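About Posevberg

Posevberg is a cooking school and shared kitchen on the second floor of the old Ardeleanu dairy building. We teach adults to cook everyday food at home, and we rent kitchen time to small food makers who have outgrown their own stoves.

The school opened with one classroom, a secondhand range and a single course in bread and soup. The course is still on the schedule. It has been rewritten several times, mostly to make the first session shorter, and it remains the one we suggest to people who have never taken a class with us.

What we teach

Our regular program has 9 courses. Each runs for six weeks, one evening a week, and each is taught in the same room by the same instructor from start to finish. The subjects are bread and soup, vegetables, eggs and dairy, beans and grains, fish, braising and roasting, pastry, pickling, and cooking for one or two people. The pickling course runs only in late summer and fall, when the produce is cheap enough to make mistakes with.

Classes are small. We take up to 12 students, working in pairs, and every pair has its own burner, sink space and set of tools. Students cook in every session. The instructor shows a step at the front and then the room does it, and most evenings end with everyone eating what was made. Leftovers go home, so bring containers with lids.

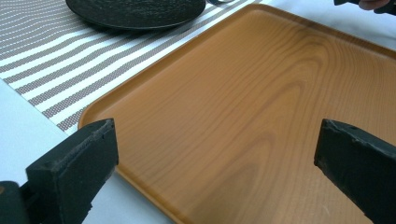

Recipes are handed out on paper at the start of each evening. We write them with weights first and cups second. Students who do not own a kitchen scale can borrow one for the length of the course against a small deposit – the deposit comes back with the scale.

We do not give grades or professional certificates. If you want to work in restaurants, a two-year program at a community college will serve you better, and we are glad to talk over the choices with you before you sign up anywhere.

The shared kitchen

The shared kitchen is at the back of the building and has its own entrance from the loading dock. It is licensed for baking, sauces, jams and prepared meals. It is not set up for raw meat processing or for products containing shellfish. Renters book by the half day and may store dry goods on assigned shelves. Cold storage is limited and there is usually a waiting list for it.

At present 37 businesses hold a kitchen agreement with us. Some come in every morning and some only before the holiday markets. Vekari, a maker of flatbreads and crackers, has been here the longest and uses the deck oven from four in the morning until classes begin setting up.

New renters need a food handler's card, proof of insurance and a short walk-through with our kitchen staff. The walk-through covers the ovens, the dish machine, the floor drains and where the trash goes. Please allow two weeks between applying and your first booking.

The Atine room

Atine is the smaller room off the main hall. It has tables, chairs, a sink and good light, but no stove. We use it for knife skills, tastings and evening talks, and we rent it by the hour to neighborhood groups. Rental includes the use of the kettle and the dishes in the lower cabinets. Groups set up their own tables and put them back afterward.

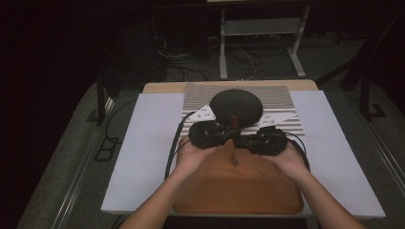

Fees and reduced places

Course fees cover all ingredients. In every course we hold back 2 places at half price for people who need them. There is no form to fill out and no proof of income is required – ask for a reduced place when you register, and if one is open, it is yours. If both are taken, we will offer you the next course that has one free.

You can cancel for a full refund up to one week before the first session. After that we can move you to a later course but cannot return the fee. If you miss an evening, the instructor will send you the recipes and notes.

Getting here

The main entrance is on the courtyard side. Take the stairs or the elevator to the second floor and follow the hall to the left. Street parking is free after six in the evening, and there is a bike rack beside the loading dock. Please do not park at the dock itself, even for a few minutes.

The office is open on weekday afternoons. Registration for the winter term opens on 8th January at noon, by phone or in person, and classes start in February.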